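December, evening, the dishes are still waiting

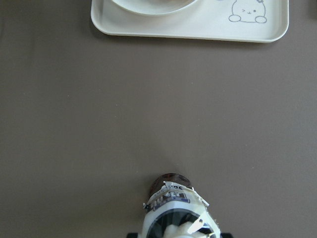

Toshio Okabe wrote back before I had finished my tea. He thinks I am too patient. In his opinion a machine which cannot clear one bowl from one tray, in a kitchen it has never seen, has no business being discussed as household help, and we should talk again when his grandchildren are grown. He added that his dishwasher is already a robot and it does not ask for a research grant.

I read it two times and laughed, but then I was a little annoyed, so I write my answer here first, where it can be as long as I like.

The dishwasher is a good point and also not a good point. It washes very well. But all the work before it and after it is still mine. I carry, I scrape, I decide if the glass from the morning can be used again. When I was a child, my mother said that washing was the easy half of the dishes, and I did not believe her. Now I have worked at Eltberg for 19 months, and I believe her every day.

The task we have this month looks very small when it is written down. There is a tray with a bowl in it, and the arm must go across the table and take the bowl out, and put it at the side. The tray has a drawing on it, a fat little animal with one eye winking. Hrefna Bach says good morning to it. I have started to do it also, but only when I am alone in the room.

A person does this task without looking, while talking on the phone. The arm must first understand that the bowl is one thing and the tray is another thing, and white on cream is not a kind combination. Then the edge. A bowl gives you only its edge to hold, and if the fingers come too low, they push against the tray and everything moves together. If they come too high, they close on air. I did not know before this job how much of housework is edges: the edge of a plate, of a towel, of a drawer which is open a little.

We made 522 attempts since the beginning of the month. I will not write here how many were good, because Bent Dalsgaard wants to check the list again, and he is right to be strict. He does not accept that a bowl which was moved is the same as a bowl which was picked up. Lachlan Ngata would accept it, I think, if it was late enough in the afternoon.

At lunch we had the old discussion about shops and homes. Lachlan worked before at Plarer, where machines put small parts in boxes all night, and he says the shop floor is already finished as a question. I said that it is finished for the parts which always come the same way. He admitted that when a box arrived with a soft corner, the line stopped and a person walked over to it. This person was often him – at four in the morning, in winter, with a coat over his pajamas. So I am not sure what is finished.

A home is only soft corners. In my kitchen the tray is never in the same place two days together. There is always a spoon in the bowl, or a bit of porridge which has become stone, or a letter from the bank under it. If a machine came here tonight, I would have to clean the kitchen before it could begin.

Still I don't agree with Toshio. Five years ago I would have said that no arm could find a bowl if I moved it by the width of my hand. Now this is the part we worry about least. It is slow, and it is dull to watch, but slow is not so bad in a house. If it needed the whole night for my dishes, I would be asleep and would not mind.

I must remember tomorrow: ask Hrefna for the darker bowl, and ask Bent if we can turn the tray around for the next attempts.

Now it is past ten and I will write the short version of this to Toshio. Then the dishes. I think I will leave the porridge pot in water until the morning.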